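Stornitz Lab / Projects / Zodent / Gallery

Which way is up: views from the Zulu rooms

Zodent is a small network that takes one color view from a robot and estimates the direction of gravity in it. There is no accelerometer input and no joint reading. We trained it entirely in simulation, on furnished rooms generated in Gostier, our in-house renderer, and the test set has 2508 views from 142 rooms that were held out of training. We call the room set Zulu, after the machine it was first built on.

The reason for doing this is practical. On our two-armed setup the arm calibration drifts over a week of use, and the first sign is usually that the arm misses something by a finger's width. If the view itself says that up is in one direction and the joint angles say it is in another, the program can stop and ask for a recalibration before it touches anything. For that check to work, the estimate has to hold up in awkward views, where the camera is rolled over or close against furniture.

Gallery notes are by Aldana Ledesma, who built the test set. Error is the angle between the estimated and true direction of gravity. A view counts as a failure when the error is over 30 degrees.

Gripper views

Most of the training set is made of gripper views, with the fingers always somewhere along the bottom. We left the fingers in. An early version masked them out, and it did slightly worse on views with little furniture. We think the mask took away part of the floor and the network was using the floor more than we expected.

Views with a large flat surface and a wall meeting it are the easy group. There were no failures in this group once the stone and wood textures were added to the generator. Before that, all walls were plain paint, and a pale ledge and a pale wall were often read as a single plane.
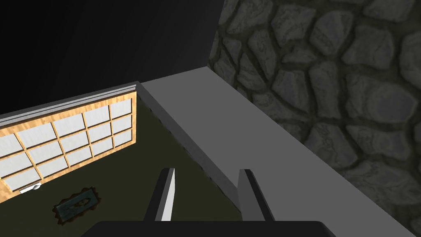 Open gripper over a dark olive floor, with a paned window panel on the left and a stone wall beyond the gray ledge.

Straight wooden bars help a lot. A paned panel seen at a steep angle has lines going two ways, and where they converge tells the network most of what it needs. The stone wall on its own would be a poor guide, as the joints between irregular stones run in every direction. When we blanked out the panels in a set of similar views and ran them again, the median error doubled, but the views still passed.

Small things on the floor contribute very little. Rugs, trays and books are placed by the generator lying flat, and we had hoped the network would learn from that. As far as we can tell it ignores them. Removing every small object from the test rooms changed the median by less than the difference between two training runs.

Lighting matters more. Dim rooms are kept in the set on purpose — our own lab has its blinds down most afternoons — and large black regions are common. A black region carries no cue at all, so in practice the network works from whatever is left.

Close views next to furniture are the hard group, and the pictures on the walls turned out to be a problem in them. When a large panel fills half the view, few of the room's long edges remain. A framed landscape can then become the strongest cue, and the network has clearly learned that sky goes at the top. That is useful only if the picture was hung right way up. Gostier hangs all of its pictures the right way up, so in this set an inverted desert means an inverted viewpoint, and Zodent gets it right.

To see how much it leaned on that, Ledesma re-rendered the close views with the wall pictures rotated half a turn inside their frames. Failures went up sharply in the close group and hardly moved in the others. We now rotate one picture in five during training. The cost is a little accuracy on the ordinary set, and we accept it.

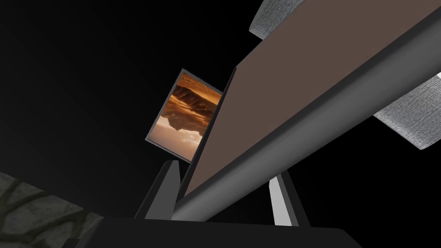

Body views

The second camera position is on the robot's body, above the arms. We added it late. Both forearms are usually visible, along with much more of the room, and we assumed these views would be so easy that they were not worth testing. The median error was in fact a little higher than for the gripper views in the easy group.

Part of the cause is the lens. The body camera is wide, and with a strong tilt the lines in the room spread outward toward the viewer. Doors near the side of the view end up at an angle that no door in the narrower gripper views ever has. Training on both cameras together fixed most of this. Training separate networks fixed slightly more, but then there are two networks to maintain, and we did not think it was worth it.

Tables and chairs are reliable cues here. A laptop open on a table is a good one too. The network seems to treat the tabletop as level and to give it more weight than the floor, at least when the floor has a strong pattern. Marble with straight white lines was the worst floor we tried. The lines look like the edges of boards or tiles, and the network follows them even when the furniture disagrees. Our current generator has 14 floor materials and we are adding more that have misleading lines in them.

Glass-paneled and paneled wood doors are both in the set. We saw no difference between them as cues, so they are grouped together in the results table. 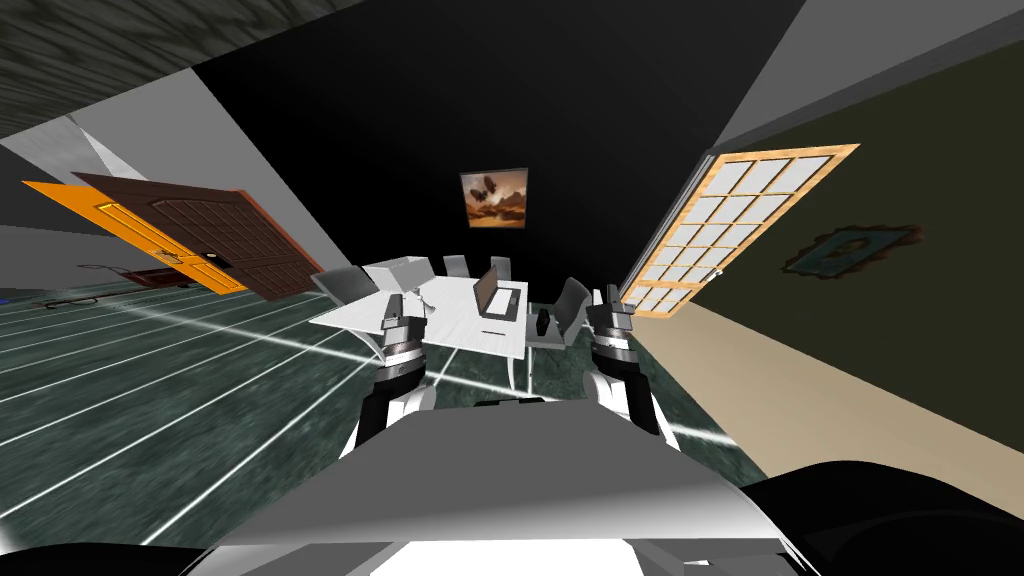 How does the recalibration check decide that the view and the joint angles disagree?

It compares the two estimates of gravity over a run of views instead of a single one. If the average difference stays above a set limit for the whole run, the arm pauses and the operator gets a message. One bad view is not enough to stop it.

Status

The check has been running on the lab robot since May. The limit is still set by hand, and we have moved it twice, both times upward, after false stops while the arm was working close to shelving. The next job is a per-view confidence value, so that a view filled by one flat panel counts for less in the average.

The held-out rooms and the rotated-picture versions can be requested through the Stornitz data page. Please say which camera position you want, as the two sets are packed separately. Requests are handled on Thursday.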